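Search stories
Enter a word or a name

The Barska Road Marrow

It was the first warm evening in June when Lucinda Pruitt decided that she would, after all, enter the marrow class at the Halstead show, and she told the cat first, and then Mrs Haller next door, and then (having run out of people who were in) she rang her sister, who said, "You've never grown a marrow in your life," and asked whether she had remembered to defrost the lamb.

She had forgotten the lamb. She had egg on toast instead, standing at the back door with the plate in her hand, looking at the patch where the marrow would go.

Her father had grown marrows. He had won with one when Lucinda was eight, and had been photographed holding it like a baby in a christening gown, and for years afterwards people in the baker's would ask him how it was getting on, as if it had gone away to school. He always said it was doing very well and sent its love. 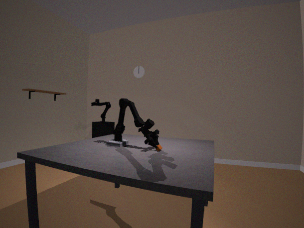
A black robot arm bending down to a small orange cube on a grey table.

The seedlings came from Hanan Hijazi, who ran the hardware shop on Barska Road and kept trays of plants on the pavement from Easter until the frosts. Hanan did not approve of people starting things in June.

"You should have come to me in April," she said, turning a pot round to show its better side. "In April I had beauties."

"I didn't want one in April."

"No," said Hanan, and sighed, and wrapped the pot in newspaper as carefully as if it were going abroad. She would take only two pounds for it, and then she threw in a bag of something dark and strong-smelling which she said her uncle swore by. Lucinda had to ride home on the 72 with it on her knees, and the seat beside her stayed empty the whole way, even past the hospital, where everybody gets on.

She planted it that night. She talked to it a bit as well – about the bus, mostly, and what she would wear to the show – and by July it had leaves as big as tea trays and had started to climb into Mrs Haller's side of the fence. Mrs Haller said she didn't mind a bit. She had been widowed that winter and had let her own garden go, and it was nice, she said, to have something turn up in it without being asked.

So the marrow, when it came, came on the wrong side. It swelled up fat and striped between Mrs Haller's old rhubarb and her water butt, and Lucinda had to go round every evening with her watering can and be given a glass of sherry.

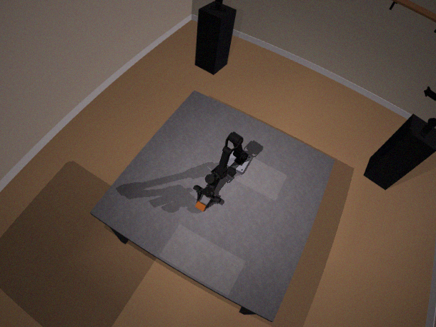
"I suppose it's half mine," said Mrs Haller one night in August, when the light was going and neither of them had thought to go indoors. "By rights. It's been drinking my rain."

"Then we'd better put both names on the card," said Lucinda.

They did, in Mrs Haller's handwriting, which was the better of the two. They carried it into the tent between them in a pillowcase, and it came fourth, behind three monsters belonging to a man called Pinheiro, who had a polytunnel and did not smile at anyone. Hanan shut the shop for an hour and came to look. She walked all round the table, and said that in April she had had beauties, and took a photograph of it on her phone, and then another with the two of them standing behind.

They ate it on the Barska Road side of the fence, stuffed with mince, with the back door open. It was rather watery. Mrs Haller had seconds, and asked whether Lucinda had ever thought about leeks.

Contact us | Copyright of each story remains with its author | Back to top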